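4 min read

FOR IMMEDIATE RELEASE

Brultevura Toy Library to open fourth branch in Voltitcombe this October

Free borrowing for under-sixes, no late fees, open at 9 a.m. on the first morning

VOLTITCOMBE – Brultevura Toy Library will open its fourth branch in October, in the old shoe shop on Lozano Street. Borrowing is free for any household with a child under six. Membership takes a few minutes at the desk, bring something with your address on it.

The new branch starts with 900 toys on the shelves. Puzzles, sorters, ride-ons, dress-ups, train track, baby gyms, a lot of wooden food. Most of it comes from the three existing branches, where the back rooms have been full for a while now. The rest was bought new over the winter.

"Voltitcombe families have been driving to us for years, past two other suburbs, with a toddler in the back and a ride-on in the boot," said Abilio Ortuño, director of Brultevura. "We had 426 households from this end of town on the books before we even had a lease. It was time."

Members can take home four toys at once and keep them three weeks. One renewal if no one else has asked for it. Big items (slides, climbing frames, the party pack) need to be booked and are pick-up only.

Shape sorters and simple peg puzzles are still what goes out most, same as every year. They'll have their own bay near the front door, at a height kids can reach.
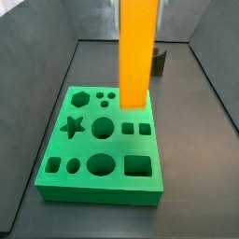

What's different at Lozano Street

The branch has a play floor, a first for Brultevura. Parents can try a toy before they borrow it, or just stay for an hour if it's raining. Tea and coffee by gold coin. Pram parking inside, not on the footpath. There's a change table in both toilets and a ramp from the rear car park. The front step is being fixed but may not be done by opening day, so please use the rear entrance if you have a double pram.

Fit-out was done by local joinery firm Fotitz, who also built the low shelving at the other branches. The colour scheme was picked by families at the existing branches, who voted with stickers. Yellow won. Grey got more votes then we expected.

Hours to start with:
Weekday mornings, 9 a.m. to 12.30 p.m.
Two late afternoons a week, 3 p.m. to 6 p.m., days to be confirmed
Weekend hours under review, ask at the desk

Late fees gone at all branches

From the same date Brultevura drops late fees across all four locations. Existing fines are wiped. Members don't have to do anything and won't get a letter.

Operations manager Iñaki Echevarría said the fees were costing more to chase than they brought in.

"Someone owes us two dollars, they feel bad, they stop coming. Then we've lost the two dollars and the family, and usually a puzzle as well," he said. "So we'll send a reminder text, then another one, then we ring. That's the whole system."

Lost pieces are handled the same way. Toys go out in a bag with a tag listing what should be in it. If a piece is missing, say so at the desk and it gets written on the tag. No charge for a single piece. For a whole toy lost or broken beyond repair, staff will have a chat about it and most of the time that's the end of it. Pieces that turn up months later behind the couch are always welcome, there's a tin for them on every counter.

Cleaning and checks

Every toy is wiped down and checked on return before going back on the shelf. Plastic pieces go through the wash, wood gets a damp cloth and a proper dry. Anything with batteries has the cover screw checked. Soft toys aren't lent at all, they never were.

Blocks and sorter pieces are tried in their slots at the counter, as it's the quickest way to find out that a square has gone home in the wrong bag. Happens a lot.
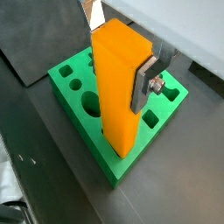 Talks for parents and carers

A run of 11 free talks will be held at the new branch between opening and the end of term. Each one is 40 minutes, kids can be on the play floor at the same time. Early childhood teacher Silvan Wallner gives the first, on what puzzles suit what age and why it's fine if a two year old only wants to tip them out.

"People worry their child isn't doing it right," said Wallner. "Posting a block in a hole is hard work when you're eighteen months. You have to turn your wrist, let go at the right time, look at what happened. Some kids will do it fifty times and some will chew the block. Both are OK."

Other topics: sharing between siblings, outdoor play on a small balcony, toys for kids who don't like noise, and fixing things with glue (bring a broken toy). Full list at the desk. No bookings, turn up.

Donations

Brultevura takes good used toys in the two weeks before opening, at the existing branches only. Please don't leave bags outside Lozano Street, the builders are still in there.

Yes please: wooden puzzles with all peices, duplo-size bricks, shape sorters, play kitchens, balance bikes.
No thanks: soft toys, anything with button batteries, car seats, cots, craft kits already opened.

If unsure, ring first. Thắng Hứa looks after the collection and is happy to look at a photo.

About Brultevura Toy Library

Brultevura is a not-for-profit toy library for families with children under six. It has three branches, with a fourth opening in October. Borrowing is free. It is funded by local grants, member donations and a second-hand toy sale each autumn.

Media enquiries: Baltasar Esteban, communications, Brultevura Toy Library. Interviews available most mornings before 11.30, phone is better than email this month. Media are welcome at the branch from 8.30 a.m. on opening day, rear entrance.

ENDS

Contact us | © Brultevura Toy Library | Back to top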